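Filed under: Workshop > Glue, Clamps & Fasteners

Most of what gets passed around about wood glue is repeated by people who haven't checked it. I've been fixing chairs, drawers and picture frames in my garage long enough to have believed nearly all of it at one point. These days I want to see a joint fail before I trust anybody's rule about it.

Take "clamp it as tight as you can." I did that for years. Then a chair rung I had cranked down hard came loose by January, and the one I'd held with a strap and a stick was still fine. One chair isn't a study, I know. So I glued up pairs of pine scraps, some with the clamp handle turned until my wrist hurt and some just snug, and broke them over the edge of the bench the next evening. The snug ones tore wood. So did most of the tight ones. If the faces meet properly, snug is plenty, and if they don't, a tighter clamp won't save you. Plane the faces again.

The 24-hour rule is another one. The label on my bottle says to leave it clamped for half an hour and not to stress it for a day, and somewhere along the line those two numbers got mashed together. You don't need to tie up your good clamps overnight for a flat joint in a warm room. In a cold garage I'd wait longer, and below the temperature printed on the bottle I wouldn't glue at all. Bring the work into the kitchen.

Then there's the special stuff. A hardware store near me sells Nuswood Joint Primer for more than the glue costs. It's supposed to "open the grain." I tried it on oak and on maple and could find no difference in how the pieces broke. Wiping oily wood with a solvent right before gluing seems to have something behind it. For plain lumber, a fresh cut or a pass with sandpaper does the job, and you already own the sandpaper.

Thin pieces deserve a separate word, as this is where most home repairs go wrong. Veneer, edging, a split along a drawer side: they bow under a single clamp and leave you with a gap at each end. Put a flat scrap on both sides and wax paper between the scrap and the work. Check the ends before you walk away. 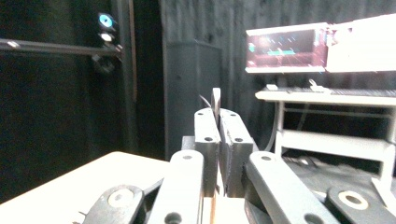

Painter's tape does just as well as clamps on anything that thin, according to Sze-wing Man, who wrote in to say that all my talk of scraps and wax paper was overkill. Stretch it across the joint every inch or so, she says, and let the tape do the pulling. I'm half convinced. It held on a strip of edging. On a split drawer side it let go at one corner, and I went back to the scraps.

A few other things I no longer believe:

Baking soda and super glue "stronger than the wood." It sets hard and fast and fills a chip nicely. It's also brittle, so keep it off anything that flexes.

Toothpicks in a stripped screw hole. Fine for a cabinet hinge. For a heavy door, drill it out and glue in a dowel.

Wiping squeeze-out with a wet rag. You'll thin the glue and push it into the pores, where it shows up as a pale blotch under stain. I let it go rubbery and lift it with an old chisel. If you're painting, wipe away.

Glue lasting forever in the bottle. Mine went stringy after a winter on the garage shelf. I used it up on crate slats and two of them dropped off.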